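**Handheld-gripper demonstration work** is a form of industrial labor in which a worker performs a manual task while holding one or two gripper tools in place of using bare hands. The recorded motions are used to prepare an automated cell for the same task. This article covers its use at the Skundby packing site operated by Amissah, where it was introduced under a project named Jekow.

## Background

Skundby packs small household goods into rigid containers and film bags for retail. Until the start of Jekow, loading and bagging were done by hand at fixed stations, with each packer responsible for a full order from picking to sealing. Conveyors and label printers were already in place, but earlier attempts to automate the loading step had failed. Fixed-path arms handled rigid cartons acceptably and lost hold of thin film, which changes shape each time it is lifted.

Amissah contracted the integrator Drarnamcombe to develop a cell that could be taught from human performance. The agreement was signed on Tuesday, January 23, 2018, and the first demonstration stations opened in February.

## Method

A demonstration station consists of a table, a set of stock items and a pair of handheld grippers. The jaws match those fitted to the robot arms in the production cell. A worker completes one cycle of the task, resets the items and repeats. Each cycle is stored as a separate record and later marked as accepted or rejected by a reviewer.

Tasks are assigned from a printed sheet. A sheet names the items, the starting layout and the end state, and leaves the order of movements to the worker. Early sheets prescribed every movement. Herman Lumbantobing, the site's process engineer, withdrew them after finding that the resulting records were too alike to be of use when an item lay outside its expected position.

Film bags account for the largest share of rejected cycles. The bag must be pinched high enough to leave its lower part free, then brought over the opening of the container and lowered. A grip taken too low folds the film against the rim.

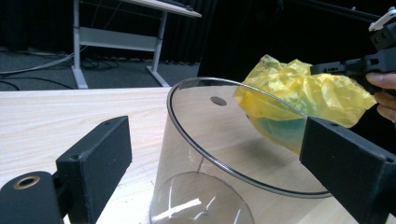

*Bag-loading task with handheld grippers: a crumpled yellow bag held partly over the rim of a transparent cylinder.*

Rigid transparent containers present a separate difficulty. Reflections on curved walls make the position of the rim hard to estimate from camera data, and records made under a single lighting condition transferred poorly to the packing floor. Stations at Skundby are therefore relit between sessions. The standard allotment is 200 accepted cycles per item before the item is released for trial in the cell.

## Effects on work

### Job content

The project created two positions, demonstrator and reviewer, both filled from the existing packing staff. A demonstrator works without an order quota. A reviewer watches stored cycles, marks errors and decides whether a sheet needs to be rewritten. Packers who remained on the line took over exceptions, chiefly torn bags, mixed orders and items not yet released to the cell.

Noman Swati, a shift lead, recorded in an internal report that line work had become more irregular after the cell took over standard orders. Under the former arrangement, difficult orders were spread among easy ones. With easy orders removed, a packer could spend a full shift on problem items. The report recommended a rotation between the line and the stations, and one was adopted with a change every seven working days.

### Physical load

Reaching and lifting decreased for demonstrators. Complaints of fatigue in the thumb and forearm increased, as the grippers are heavier than most of the items handled and must be squeezed throughout a cycle. Amissah shortened sessions, added a lighter spring to the trigger and permitted the use of a forearm rest on tasks that do not require wide movement.

### Pay and ownership of records

Demonstrators were first paid at the packer's rate. Staff representatives argued that the work transferred skill to equipment and should be graded as training duty. The grade was raised one step. A related agreement bars the use of stored cycles to assess individual speed and requires that worker names be removed before records leave the site. A total of 1,460 records made before that agreement were deleted at the request of the workers who had made them.

## Limitations

The cell handles released items only. Changes in film thickness or container diameter normally require new demonstrations, and a supplier change can return an item to manual packing for several weeks. Sealing, final inspection and the packing of glass remain manual at Skundby.

## See also

- Bag loading
- Job rotation
- Learning from demonstration
- Repetitive strain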